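Drallomum water customers to see new rates, line flushing this spring

Wed 9 February

Drallomum households will pay more for water starting with the April bill, and crews will begin flushing the town's older mains a few weeks before that, the water department said.

The changes affect all 1612 homes and businesses connected to the town system. The base charge goes up first. A second change, to the price per gallon, takes effect in the summer.

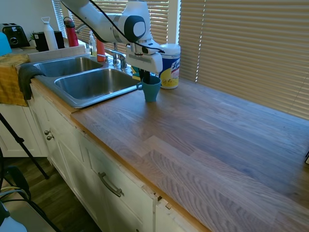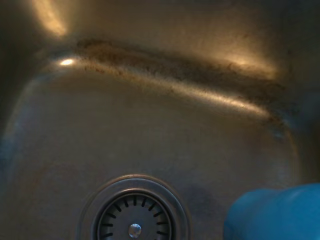 The department has been working on the rate plan since November, when the town council asked for a way to pay for pipe replacement without borrowing the full amount. The council approved the plan Monday night on a 5-2 vote after two hours of public comment.

Under the plan, the monthly base charge for a standard residential meter rises to $40. It has not changed in nine years. The charge covers meter reading, billing, and upkeep of the pumps and storage tanks, and customers pay it no matter how much water they use.

Juniper Oyelaran, the water superintendent, told the council the old charge no longer covered those costs and that the department had been filling the gap from its repair fund.

"We were taking money meant for pipe in the ground and using it to keep the lights on at the pump station," Oyelaran said. "You can do that for a year or two. We did it for four."

The extra money will go toward replacing cast iron mains in the oldest part of town, starting with Nakamura Street between the rail crossing and the grade school. Those mains broke six times last winter. One break in the week before Thanksgiving closed the school for a day and left the blocks north of it with no water overnight.

Zindix, the contractor that won the bid for the first stretch, is expected to start digging in May, once the frost is out of the ground. The street will stay open to one lane of traffic during the day and both lanes at night. Parking will be banned on the east side for as long as the work lasts, which the department puts at 12 weeks.

Residents on the street will be moved to a temporary line that runs above ground along the curb. Oyelaran said water from the temporary line is tested the same way as the rest of the system and is safe to drink, though it may come out warm on hot afternoons.

Flushing starts March 7

Before any of that work begins, crews will flush mains across town by opening hydrants and letting water run at high speed. This clears out iron and other sediment that settles in the pipes over time. The department used to flush every spring but cut back to every other year to save on overtime, and skipped last year altogether.

The schedule runs from north to south:

March 7 to 11, the Clellonar side, including everything above the creek
March 14 to 18, downtown and Nakamura Street
March 21 to 25, south of the highway

Crews will work between 9 p.m. and 5 a.m. Signs will go up at the main intersections the day before. There is no need to stay home or let anyone in, and water service will stay on.

Some customers may see brown or yellow water the next morning. The department suggests running a cold tap, the one closest to the street if possible, until the water is clear. It asks people to hold off on laundry until then, especially whites, and not to run hot water while it is discolored, since that can pull sediment into the water heater. Anyone whose water has not cleared by noon should call the office.

Customers on home dialysis or with other medical needs can ask to be phoned the evening before crews reach their block. The office is taking names for that list now.

Clellonar residents object

Most of the people who spoke Monday came from Clellonar, the newer subdivision across the creek. Several said they would be paying for pipes on the other side of town while their own mains, laid in plastic when the subdivision was built, have never had a break.

One man said his bill had already gone up when the town added the sewer surcharge and that he did not expect to see anything in return this time either. Another speaker asked why the base charge is the same for a retired couple as for a family of seven.

Oyelaran answered that Clellonar's water reaches it through the old mains, and that a large enough break downtown would drop the pressure there too. She said the base charge pays for things that cost the same at every house, and that larger families will pay more through the gallon rate.

The two council members who voted no said they supported the pipe work but wanted the increase spread over three years. A motion to do that failed before the final vote.

A few speakers from downtown were in favor. A woman who has lived near the rail crossing since the 1980s said she keeps jugs of water in the basement every winter and would like to stop.

Help with bills

The council also set aside money for customers who have trouble paying. A household that qualifies can get up to $200 off its water bills in a year. The credit is applied to the account directly, and renters can apply if the water bill is in their name.

The program has room for 112 households in its first year. Applications will be taken in the order they come in, starting March 1, at the water office and at the front desk of the public library. Applicants need a recent bill and proof of income, such as a tax return, a benefits letter, or two pay stubs. People who already get heating assistance only need to bring that letter.

Shutoffs for unpaid bills stay on hold until April 1, as they do every winter. After that date the department will go back to sending two written notices — one at 30 days and one at 60 — before turning off service. Payment plans are available at any point before a shutoff, and there is no fee to set one up.

Lead line survey still open

The department is also still looking for information on service lines, the smaller pipes that run from the main to each house. It has records for most homes built after 1960 but very little for those built earlier.

Owners of older homes got a postcard last fall asking them to check the pipe where it enters the building, usually in the basement or crawl space near the meter. Fewer than half have sent it back. Oyelaran said a crew member can come and look for anyone who is not able to check or is not sure what they are looking at. The visit is free and takes a few minutes.

Where a line turns out to be lead, the town will replace the part on public property during the main work. Owners are responsible for the part on their side, though the department has applied for a state grant that would cover that too. It expects an answer by the end of June.

The full rate table and the flushing map are posted in the lobby of the water office and will be mailed with the March bill. The office is open weekdays from 8 a.m. to 4:30 p.m. and closes for lunch at noon.

The council's next meeting is set for the last Monday of the month at 7 p.m. The agenda includes the summer gallon rate, a request to extend downtown parking hours, and a second reading of the dog license ordinance.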